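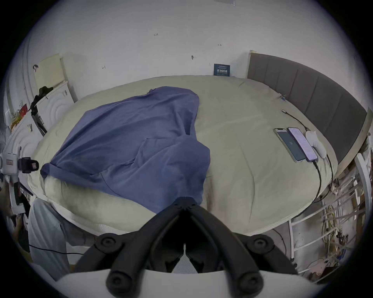

Blue shirt on the bed, from the gripper camera. Sleeve out to the left, phones up by the headboard.

Murray Harawira
1/ Spent September recording folding examples for the cloth model at Vandcombe. People have asked how it goes day to day, so a thread. No results in it, only the collecting.

2/ You hold a gripper in each hand and fold the laundry yourself. Each gripper has a trigger, a jaw and its own camera. The model later learns from what the cameras saw and how the jaws moved.

3/ The target for the shirt and trouser set is 500 usable folds. One fold is one episode: garment starts messy, garment ends folded, hands back off, stop recording.

4/ The messy start matters more than I expected. Left alone, I drop a shirt the same way every time. Vlasta Krajčí looked through my first batch of 50 and said she could tell where the collar would be before she opened the file. Now I throw the thing, turn it by hand and start from wherever it ends up.

5/ Trigger speed is the other big one. If you snap the jaw shut you get a good grip and a useless recording, as the close takes almost no time on the video. Squeeze slower than feels natural.

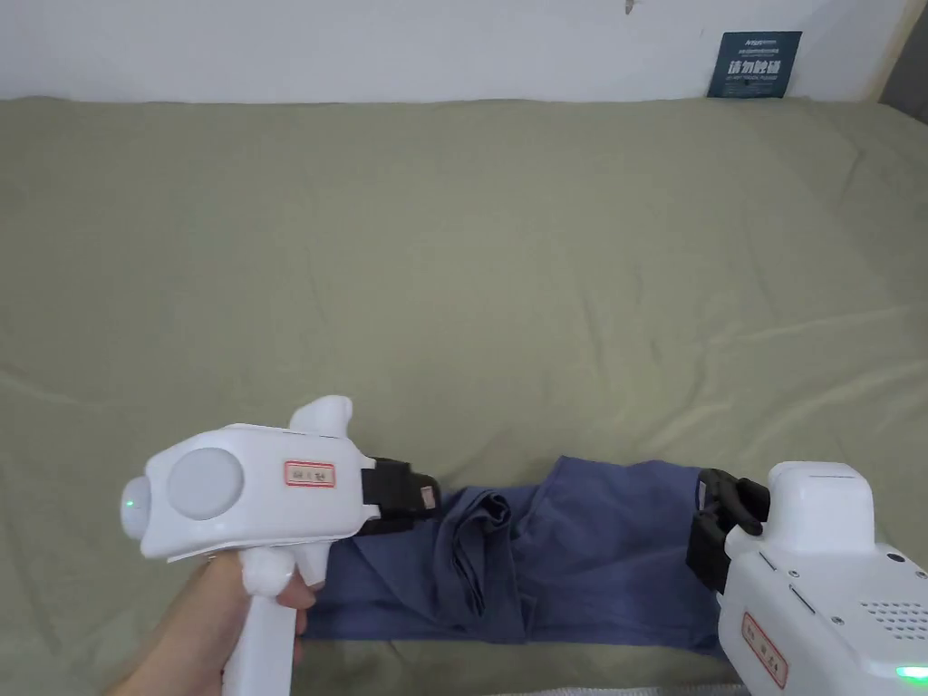 Both grippers in, one at each end of the cloth. Green lights on.

6/ For wide folds both jaws take an edge before either one lifts. I kept lifting with the left first - habit from folding at home. Somkiat Chuensuk marks those as "early left" and they go in a separate folder. We keep them but they don't count toward the total.

7/ What gets an episode thrown out: tracking drops, a bare hand touches the cloth, or the garment leaves both camera views. Fumbles stay in. If you miss a grab and try again, carry on and finish the fold. The model needs to see a recovery.

8/ Worst session so far was 59 recorded, 4 lost to tracking, and a lot more lost when I noticed I'd had the wrong task name set in Troseck since lunch. Those could be fixed by hand. It took until 7 pm.

9/ Dark cloth is harder than light cloth. The folds don't show up well on video and you can't always tell one layer from two. Nipon Thepsuriya wants more dark trousers for that reason, so that's most of next week.
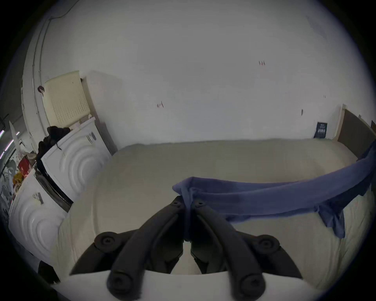 Tips closed on one fold of blue cloth, bare mattress under it.

10/ We vary the surface as well. Sheet, duvet, plain mattress. Cloth slides differently on each and I have to change how low I bring the tips in. On a soft surface it's easy to pinch the bedding along with the garment.

11/ Wrists get tired before anything else. I stop after each block of 50 and do the labels sitting down.

12/ Someone asked if we tidy the room first. No. We clear enough space to fold in and leave the rest.

13/ Next up is towels, then anything with buttons. Güven Kırmızıgül is writing the task list for those and I'll post it when he's done.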